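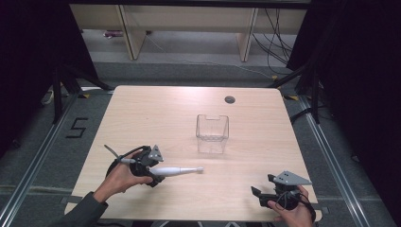
Sirkum hand-held gripper pair, long-term review: the width sensor fault

Home | Reviews | Grippers | Arms | Forum | Contact

By Elvia Esquivel
14 comments | 37 shares

The Sirkum is a trigger-operated parallel gripper sold in pairs for recording two-handed manipulation. I ran a pair from February until the left unit was withdrawn from use. It has a good trigger and durable fingers. It also has a width sensor that can report a wrong opening without raising any error, and for that reason I do not recommend the current version for data that will be replayed on a powered arm.

Handling

The trigger pull is even and the return spring is strong enough to open the jaws with the pads loaded. Thin objects are held well. A toothbrush-sized handle stays put when gripped at mid-length, provided both pads meet it squarely. Smooth clear plastic boxes are harder. The pads grip the wall, but at light pressure the box rotates around the contact point, and a second hand is needed to steady it.

The cable exit is my main complaint about the layout. The cable leaves the top of the body and comes back across the hand, so every turn of the wrist loads the connector. The supplied clamp does not prevent this. We added a strain relief after the first week and should have done it on the first day.

The fault

The first sign was in replay. A recorded pick-and-place sequence ran correctly as far as the release, then the arm carried the object back out of the box and struck the rim. The commanded opening at release was 4 mm. In the recording session the operator had opened the jaws fully.

Anayeli Chávez went through the logs and found the same thing in 162 recordings, all from the left unit. The reported width followed the trigger normally while closing. On opening it stopped at 4 mm and stayed there until the next squeeze. The status byte read OK throughout. Checksums were good and no packets had been dropped.

The cause was the coupling between the finger arm and the sensor shaft. It is a press fit with no flat and no pin. Side load from the cable had worked it loose enough to slip in one direction. The jaws moved and the shaft did not. With the body open, the slip could be reproduced by hand, though only with the cable pulled toward the wrist.
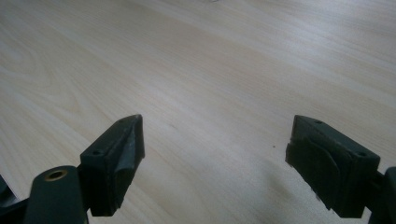
Jaws open over the tabletop. Two screw holes in the top of each finger.

Why it matters on an arm

A hand-held unit with a bad width signal hurts no one. The same signal sent to a powered gripper is a different matter. In our case the arm stopped on its force limit and the damage was a cracked box. The cell was closed and unoccupied. A shop that does handovers, or that reaches in once the log says "released," would be relying on a number that was wrong.

The firmware has no plausibility check. A trigger at rest and a width of 4 mm cannot both be true on this mechanism, and both values are already in the same packet. We now run that comparison on our side and reject the recording when they disagree.

Repair and support

Cuadros, the distributor, replaced the left unit and paid shipping. The replacement has the same press fit. Sikon sells a pinned coupling that drops in with no machining, and we have fitted it to both units. After 400 open-close cycles with the cable under load, neither has slipped. Before the change, the faulty unit slipped within 200.

Fingers and pads have given no trouble. The edges scuff and the finish collects dust, with no effect on grip that I could measure. Check the finger screws when you check the coupling.

Compared with the Trondico

The Trondico is heavier and its trigger is worse. It reads jaw position directly at the finger, so this failure cannot occur in the same form. For replay work I would take the Trondico and accept the sore forearm.

Summary

Trigger: very good
Fingers and pads: good
Cable routing: poor
Width sensing: not acceptable as shipped, acceptable with a pinned coupling and a software check

Owners of existing pairs should open the jaws fully, pull the cable toward the wrist, and watch the reported width over more than one squeeze. A unit that sticks at a low value should not be used for recording, and its earlier files should be checked before anyone replays them.

Share | Print | Comments (14)

We use cookies to remember your settings and measure traffic. Accept | Manage choices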